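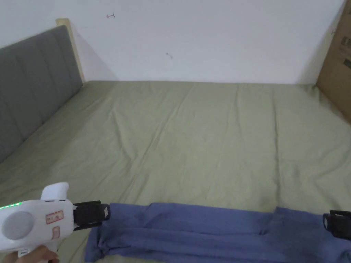

Fitted sheets come off the mattress for one of two reasons: the pocket is too shallow, or the elastic is tired. Pocket depth is printed on the package, but it is the depth before the first wash, and cotton shrinks. A pale green sheet with a few soft creases on top is fine. Corners that creep up overnight are the problem.

Measure the mattress at the seam, topper included. Add 2 inches for tuck. Buy that depth or the next one up.

Elastic comes in two layouts, corners only or all the way around. I washed one of each, a Turnusum and a Harb, warm cycle, low dryer, starting in August. The Harb is corners only and was slack by Thanksgiving. The Turnusum still grips. 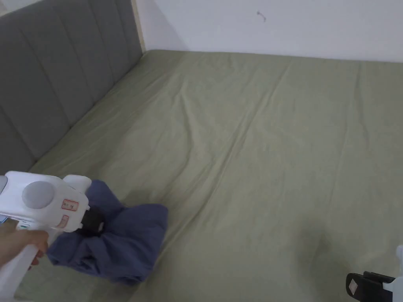
Thread count says little about fit. Multi-ply yarn gets counted twice, and the number climbs with no change in the cloth. Weave matters more. Percale wrinkles and stays put – sateen drapes and slides. Long diagonal creases across the middle of a sheet usually mean uneven pull between opposite corners. Reset the far corner at the headboard first, then the one diagonal to it.

Dryer heat ages elastic faster than washing does. Low heat, out while slightly damp, finish on a rack. 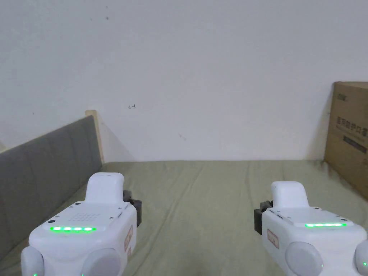
Olive-green sheet, plain wall behind.

Replacement elastic from Nellton is sold by the yard. Sew it stretched, zigzag stitch, long stitch length. Straight stitch will pop the first time you make the bed.

Wash log posted 12/31/18. Next up: flat sheets.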